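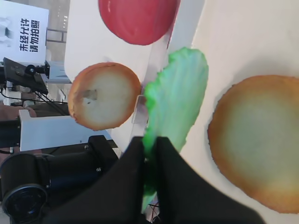

Put the correction where the mistake was, Hanneke Jansen wrote under my last column, in the same size of type, and leave it there for as long as the mistake was there. She thought it was a simple rule and she couldn't see why papers wouldn't follow it.

I have worked for papers that wouldn't follow it, and I think she is mostly right.

The case that set her off was the Hosseinzadeh story. In September the Banthorpe Courier ran a front page saying that the singer Adura had walked out of a charity dinner at the Hosseinzadeh hotel after an argument about her fee. There was a large photograph of her getting into a car. The headline took up a third of the page. By the next morning the story was on dozens of gossip sites, most of which had added something of their own.

There was no fee. She had sung for nothing and left early to catch a train. The photograph had been taken outside a different building the previous winter. The Courier accepted all this and printed a correction 3 weeks later, at the foot of page 22, beside the tide tables. It was 429 characters long. I know because I pasted it into a box that tells you.

The editor, Arash Jafarzadeh, has defended the placing. Readers know where the corrections column is, he says, and a fixed spot is easier to find than one that moves about. There is something in this. If I want to know what the Courier got wrong this month I can turn to page 22 and look. A correction that turned up on page one, then page nine, then page five would be harder to follow for anyone who makes a habit of it.

But hardly anyone makes a habit of it. The people who read the fee story on the front page, many of them standing in a queue without buying the paper, were never going to turn to page 22. They still think she stormed out. A man at my bus stop told me so last month, with some extra details about a thrown shoe.

The online version is worse. Stistik, the company that owns the Courier and a string of other titles, edits its web pages without saying so. The Adura story was changed twice. The headline went first, then the paragraph on the fee, and the date at the top stayed as it was. Anyone coming to it now would find a dull piece about a singer leaving a dinner and would wonder what the fuss had been. Anyone who shared the first version has had no word from the paper at all. Stistik's own guidelines run to 355 pages and give corrections half of one.
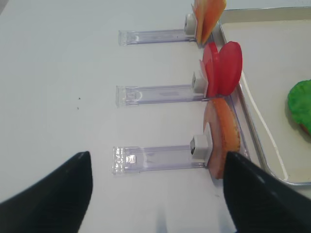

*Clear plastic rails on a white tabletop, with food-shaped pieces to the right.*

I part company with Hanneke on the question of size. A misspelt name in a front-page story does not need a front-page headline, and a rule that said it did would make editors slower to admit small things. I have seen that happen. On one desk where I worked, every correction had to be signed off by three people, and the result was that reporters stopped reporting their own errors. We had fewer corrections that year and the managing director was very pleased.

So I would have two kinds. Slips of spelling, dates and job titles can go in the column. Where the main claim of a story is wrong, and it concerns a named person, the correction should go on the page where the story went, with its own headline and the word "wrong" in it. I'd settle for 200 words. It should say what was printed, what was true and how the mistake was made. Online, it should sit at the top of the story and stay there, and the old headline should be given in full so that people who saw it know which story is meant.

The objection I hear most is that famous people don't need this. They have lawyers and agents, and millions of people who will believe their side anyway. Adura has all of those — and she didn't sue, which some people have taken as proof. A lawsuit costs money and takes two years, and at the end of it the original photograph gets printed again. Plenty of well-known people decide to let it go. That tells us very little about whether the story was true.

It also leaves out the others in the piece. The hotel's events manager was named in the fourth paragraph as the one who had argued with her. She has no agent. Her name was taken off the web page in the second edit, and the printed correction didn't mention her.

Mr Jafarzadeh has said he will look at the policy in the new year. I'd like him to start with her paragraph.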